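From: Duygu Demirtaş
To: Stastora packing list
Date: September 2023
Subject: Re: Reusing boxes with torn edges

Volkan Canpolat wrote:
> We have 140 used boxes left from the August move and I'd like to stop
> buying new ones until they're gone. What do we do with the ones that
> have torn flaps or rough edges? Yamila says recycle them all. I think
> a lot of them are still fine.

I'm with Volkan on most of these. A tear along an edge doesn't matter much if the bottom seam and the corners hold. Press on the corners with your thumb. If they give, flatten the box and put it in the recycling.

Torn strips are a different matter. Pull them off before you pack, and don't leave them lying on the counter next to the box. 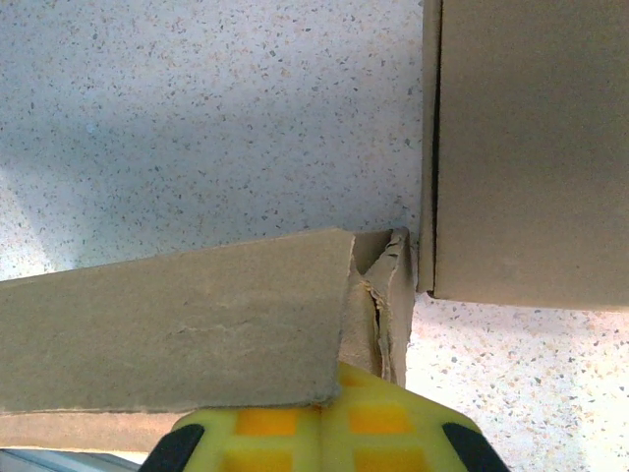
They get under the next box, it sits crooked, and the tape goes on crooked too. Put them in the bin under the counter. Sevim uses them as filler for the Vevanville orders, so please keep them clean.

For boxes where the outer paper has peeled and the inside layer shows, run one piece of tape along the whole edge and fold it over. Short pieces lift. If the peeling goes across the label area, turn the box and put the label on another side. 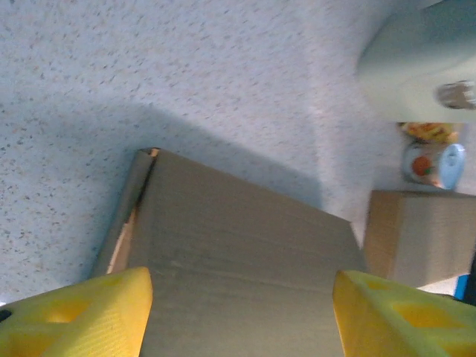 Packing counter, brown box with frayed edge. Photo: D. Demirtaş

A crumpled corner on the lid is fine for anything soft. I wouldn't use one for glass or for the Işık lamps. Those go in new boxes, and we still have 19 of the large size on the back shelf.

Ilgın, can you bring the wide tape over from Standumov when you come? We're down to the last roll.

Duygu

Stastora packing list | Contact the list owner | Back to top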